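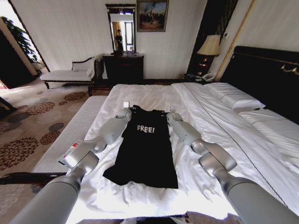
Flilten: a laundry-folding set for two-armed robots

README, last changed Mar 21, 2018

Can a machine fold your shirts yet? Sort of, sometimes, slowly, and it is a lot of fun to find out where it stops. Flilten is a set of 400 recorded attempts at handling clothes on beds, made with two arms working together in furnished rooms. We put it together because almost everything we had trained on before came from a lab table with a gray mat on it, and our folding code fell apart the first time it met a real mattress.

What's in it

Each attempt is one garment and one task. There are 36 garments: tops with and without sleeves, T-shirts, a few pairs of shorts, pajama pants, and some kids' things that were harder than we guessed. The tasks are

flatten - start from a heap, end with the garment spread out
fold - start flat, end in a stack-ready shape
turn - flip a flat garment face down without bunching it
carry - lift by two points, move to another part of the bed, set down

Every folder holds the head view, the joint positions for both arms, gripper opening, and a short text note. The notes are worth reading! They were typed right after each attempt and some are more useful than the numbers ("left let go early, right kept pulling, whole thing swung over like a flag").

Folder layout

garments/ one file per garment with fabric, size and a rough stretch rating
runs/ the attempts, grouped by task
notes/ the same text notes gathered in one place for searching
splits/ train and test lists
tools/ the player and the format checker

Where it was recorded

Rooms were lent to us at Cirnau and Ernell. We didn't clear them out. Lamps stayed on, mirrors stayed up, curtains were wherever the last person left them. Mirrors turned out to be a real problem for our early person detector, so if yours fires on reflections, you have good material here to fix it.

Beds are also soft, obviously, but it's one thing to know that and another to watch a planned grasp go a finger's width too deep and come up with the sheet as well as the shirt. Grabbing the sheet is the most common failure in the whole set. White sheets with dark clothes are the easy case. White on white is in the test list and we still do badly on it.

So can it do chores?

Our view after all this, and we'd love to be argued with:

Carrying is close. With a decent grip at both shoulders the arms can lift a top and lay it down again with the front still facing up most of the time. Thin straps are touchy. There is very little cloth to hold, and if one side slips the garment twists before the other arm can react.

Folding from flat is pretty good for T-shirts and weak for anything that flares at the hem. The planner likes rectangles. Give it a top that widens toward the bottom and it lines up the shoulders beautifully, then leaves a corner sticking out of the stack.

Flattening from a heap is where the dream runs out for now. A person finds the collar by feel in a second or two. Our system looks, pokes, looks again, and often picks up a sleeve it thinks is a leg. We are nowhere near handing it a basket and leaving the house.

Known problems

- 2 runs in the turn task have the left gripper signal missing. They are listed in splits/skip.txt.
- Printed letters on the front help the orientation model a lot, maybe too much. Try the plain garments before you celebrate.
- Stretch ratings were done by hand and are only good for sorting soft from stiff.
- Clocks on the arms and the head view drift on long runs. The player corrects for this, the raw files don't.
- Carpet, headboards and wall art vary between rooms and a network will happily learn them. Split by room if you can.

Getting started

Run the format checker first, then open any carry run in the player. Carry runs are short and you'll see quickly whether your views and joint data line up. The Riis baseline is in tools/riis with its settings. It's simple on purpose and we expect you to beat it.

Coming next

A second release is planned for July, with towels and pillowcases. Socks have been requested more than anything else. We're working up the courage.

If you find a mislabeled run, send us the folder name and what you saw. Same if you get the hem corner to behave - we really want to know how.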